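Minutes of the Mernville Allotment Society, summer meeting
4 min read

Held 2022-07-24 in the back room at Drivville Road. Present: Els Prins (chair), Kobe De Graaf, Roel Mertens, Abla Hourani (minutes) and a good many plot holders, all very welcome. Apologies from Teun Maes, who is away with his grandchildren and sends his love to everyone's beans.

1. Last minutes. Approved, with one correction: the shed roof was mended by Roel and his brother, and I am sorry to have left the brother out.

2. Water. This took up most of the morning, as it usually does in July! Kobe read the meter at 159 and would like it written down so we can compare in October. Els reminded us, very kindly, that hoses are for early morning and evening only. Plot 61 asked for a second tap at the lower end, and there was a lot of sympathy for this, particularly from those of us who carry cans up the slope. Kobe will get a price for the pipe.

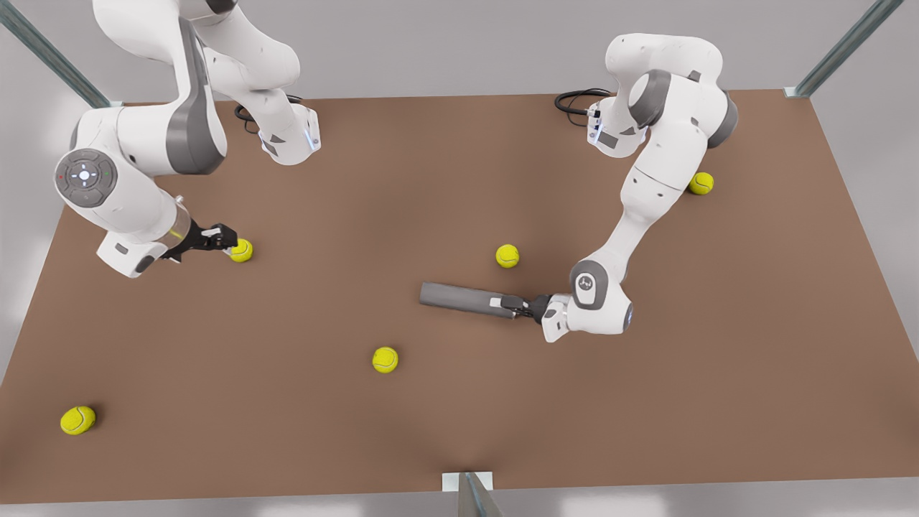
Roel wondered whether a rain barrel might do the job for less money, and after some friendly back and forth it was agreed that he would ask at Ots what their larger barrels cost. We will decide between the tap and the barrel next time.

3. Waiting list. Plot 87 is free again. It goes to the next family on the list, and Abla will write to them this week. The brambles at the back are fierce, so Els offered to lend her long loppers.

4. Harvest lunch. Set for October, date to follow. Soup, bread, and whatever is ripe (squash, most likely, and plenty of it). Fideseo has offered us 2 long tables on loan, and we accepted with thanks.

5. Any other business. Please close the lower gate behind you. The rabbits have noticed.

Meeting closed at noon, with plum cake from Els.

Recent items
Spring meeting minutes
Seed swap: what is left over
Compost bays, a gentle reminder
How to join the waiting list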